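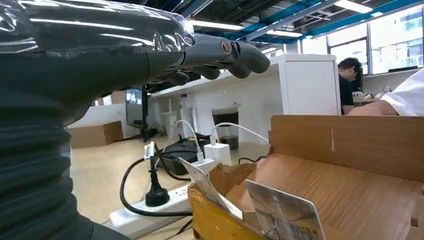

Two of the cards in their box, Zetuvico open day, 5 Jan 2024

Quick write-up before I forget it all. Train to Tarar, then the bus, 34 minutes, heater on full the whole way. Zetuvico is up past the garages, second floor, door on the side and not the front, which cost me a lap of the building in the drizzle. Sign in, sticker, coats on a rail. Coffee free, biscuits gone by the time I got there.

I went for the cards. Anyone who reads this page knows that. They've been sorting the Pandulau collection since before last winter and this was the first time they've let people upstairs to see it being done. 1,212 cards on the list so far, more still in bags. Mostly picture cards, the sort that came with tea and soap, a few playing card sets, some odd ones no one can place.

Started with the talk downstairs. Too long. Slides about funding, fine, but the good bit was five minutes on how they decide what's a set and what's just a pile. They go by corners and the feel of the stock first, then the picture. I'd have done it the other way round. Will try theirs at home.

Then up. Smaller than I expected, carpet, radiators clanking. They work at one table and go through everything one card at a time. Pick up, look, type it in, put it away. No gloves, I asked about that. Clean dry hands are what they go with, and gloves only come out for anything flaking. Made me feel better about my own habits to be honest.

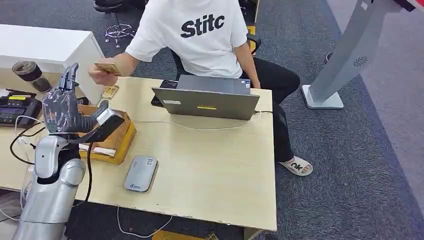 Catalogue is called Kuser, home made by the sound of it. You get a line per card, front, back, condition, where it lives. Condition is 1 to 5 and they're strict, a soft corner takes it straight down to a 3. I think half of mine at home are 3s by that measure and I've been calling them fine. There's a notes column too and that's where the fun is. Smells of pipe tobacco. Name in pencil on back. That kind of thing. Asked if the list will go online, got a maybe, later in the year, depends on the scanning.

Bit of a queue by this point. They had over 147 names on the sign in sheet when I went past it, and the stairs are narrow, so a lot of flattening yourself agaisnt the wall and saying sorry.
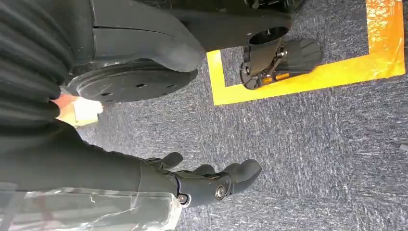
Storage was what I really wanted to ask about. Mine are all in shoeboxes and I know it's wrong. They're not fussy about the outer box as long as it's rigid and the cards stay upright, and packed so they don't lean. Leaning is what bends them over the years. Also keep them off the floor long term, and away from windows. Speaking of floors, I liked the bright yellow tape on the carpet, shows up a treat against that blue-grey. Might borrow the idea for our swap day, mark out where the tables go the night before and save the usual shoving about at nine in the morning.

Bought a reprint pack on the way out, garden birds, nice stock, slightly too glossy. Card reader kept dropping out so take cash.

Missed the good bus back. Next one was the slow one via the hospital. Another open day planned but no date up yet. I'd go agian, earlier, and skip the talk. Wear shoes you can stand in, there's hardly a chair spare for visitors.

Will put my notes on the corner method up seperately when I've had a go with the soap ones.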